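4. What Readers Did With the News

4.1 How I got the comments

Let me back up a little, because the last section ended on the headlines and I haven't said much yet about the people reading them. When a well-loved screen actor is reported to be ill, the story usually arrives in two steps. First comes the rumor, or a relative saying something to one paper, and then comes the statement from the agent. I wanted to know whether people talk differently before and after that second step. My hunch going in was that they'd be cagey at first and warm later on. I was half right, and the half I got wrong is the fun part (well, fun for me).

I pulled 1000 comments from the film and TV boards on Susham, all of them posted under threads on illness announcements by actors who were past their busiest years. I left out threads about deaths. Grief threads have their own manners, and I'd have needed a second paper to be fair to them. I also left out anything that was just a link or a row of hearts, which hurt a bit, as the hearts are plainly saying something! But I didn't know how to code a heart.

I then read every comment twice, once in October and once after a long break, and sorted each one by the main thing it was doing. Some were remembering a film. Some were talking about the writer's own mother or grandfather. Some were cross with the family for speaking up, or cross with the press for asking. A comment could do several of these at once, so I went with whatever took up the most words, and where that was a tie I went with whatever came first. It's a blunt rule and I'll own it.

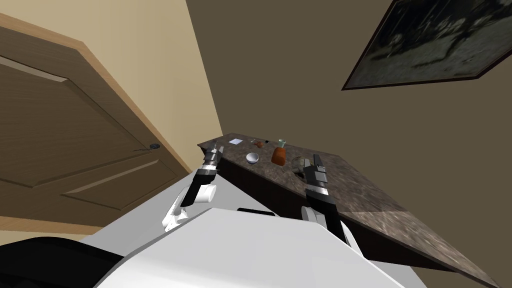
The biggest surprise was how little of the talk was about fame. I had expected lists of awards and favorite roles, and there were plenty, but 253 of the comments were mainly about somebody in the writer's own family. People would open with the actor's name, give one line to a movie they saw as a kid, and then they were off: the aunt who started putting her keys in the bread box, the dad who could still do every line of a western but couldn't find the bathroom. The actor got them through the door and then more or less stepped aside.

I've started calling these "doorway comments" in my notes, and I'll use the name from here on. They tend to be long. They tend to get replies, too, and the replies are almost all doorway comments themselves, so one good story about a grandmother can turn a whole thread away from the celebrity for an entire evening. In the Kenora threads (Kenora being the long-running hospital soap whose lead stepped back from the part) there was a stretch of 48 comments in a row where the show didn't come up once.

4.2 Before and after the agent speaks

Now for the two steps. I split each thread at the moment the agent's statement was first posted in it. That's a fuzzy line in real life, as people don't all see the statement at the same time, and a few folks were still asking "is this confirmed??" long after it was. Still, the split held up better than I'd feared.

Before the statement, the mood was not cagey in the way I'd guessed. People weren't keeping quiet about the illness. They were arguing about who had the right to say it out loud. A son or a daughter who talked to a newspaper came in for a real scolding in some threads and was called brave in others, often by people who liked the very same films. The word "dignity" was everywhere, and it got used on both sides. One writer thought silence was dignified, the next thought hiding was shameful, and off they went.

After the statement, that argument mostly dried up. I don't want to oversell this, but reading the threads from top to bottom, you can feel the air change. The agent's wording was nearly always flat and short, and I think that flatness did people a favor. It gave them nothing to pick at. The doorway comments pile up on this side of the line, and so do the plain good wishes.

The exception was Grimine, the detective series. Its fans never did settle down, and I spent far too long trying to work out why. My best guess is that the producers put out a notice of their own that didn't match the agent's on one point (whether filming had already wrapped), so the thread had a fresh puzzle to chew on. Detective fans, puzzle, you see where I'm going. It's only a guess, and with just the one show to go on I wouldn't hang a theory on it.

I should also say a word about the moderators. On the Dvořáček board, which covers older European film, comments guessing at a diagnosis were taken down before anything was confirmed. I can only code what was left up, so that board looks calmer in my data than it may have felt to the people on it. I thought about dropping it altogether. In the end I kept it in, mostly because its doorway comments were some of the longest and kindest in the set, and they'd come after the statement anyway, when the pruning had eased off. 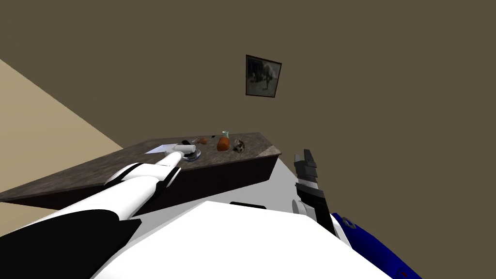 Figure 2. Small framed picture on a brown wall above a low counter, with two robot arms reaching toward the counter (computer-rendered view).

4.3 A few things I'd be careful about

I'm a fan of several of these actors myself, and I'm sure it shows. On my second read I changed my mind on a fair number of comments, nearly always moving them out of "remembering a film" and into the family group. I'd been hearing the movie in them because I love the movie. Going back cold, I could see that the film was one sentence and the uncle was nine.

There's also the matter of who posts at all. Someone who is caring for a sick parent right now may not have the evening free to write about it, and the comments I read lean heavily toward people looking back. They say "was" a lot. The present-tense ones are rarer and shorter, and a good many were posted at 3 a.m. or so by the board's clock, though I don't know where the writers live and I won't make too much of it. I come back to those night comments in the next section, where I look at replies and at how long it took for somebody to answer.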